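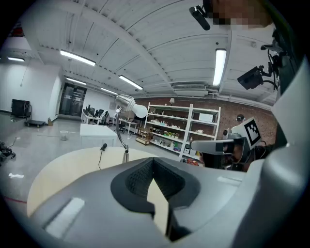
Unit 5: Setting Up and Looking After the Hand-Held Gripper

These notes accompany the second practical session in the Lomia teaching laboratory. They cover the hand-held gripper only; the fixed arm is treated in Unit 6. Students are expected to have read the Zumwood safety sheet before handling any equipment.

5.1 Parts to be inspected

The gripper consists of a gray body, the fingers and a bracket that carries a small camera. The opening in the body is lined with black rubber, and the inner surface of the lining is textured. Dust and lint collect in this texture. Clean it with a dry brush first, then with a damp cloth. Solvents are not permitted, as they harden the rubber.

Examine each finger along its full length for cracks, paying particular attention to the base. A finger that shows any crack is to be removed from service and recorded in the log under the heading "Bergmann parts".

5.2 Camera and cables

The camera must sit firmly in its bracket. Hold the gripper body in one hand and press lightly on the camera housing with the other. If movement can be felt, tighten the bracket screws a quarter turn at a time and test again. Do not tighten past the point at which movement stops.

The short cable at the camera is to be left in a loose loop - it must never be pulled straight or taped flat against the finger. Replacement cables are 410 mm long and are kept in the drawer marked Lurninus.

The lens is of the fisheye type. Straight edges such as ceiling beams will therefore appear bowed in the picture, and long light fixtures near the edge will curve. The dark circular border is also normal. Neither is to be entered as a fault. A soft or hazy center, on the other hand, usually indicates a fingerprint on the lens.

5.3 Head-mounted device and marker

Where the session uses the head-mounted device, check that the square marker on top is clean and flat and that its white border is complete. Markers that have begun to lift at a corner should be replaced, not glued down.

5.4 Work area

Clear loose paper and small containers from the floor before the gripper is picked up. The operator should be able to walk once around the table without stepping over a cable. Lamp arms are to be set before recording begins and left alone until it ends.

5.5 Closing the session

Record 3 short test clips, play each one through, and note the result in the log with your initials. Loose fingers and worn linings are reported to Stella Kimaro, who holds the spare parts. Log sheets for April are due before the start of Unit 6.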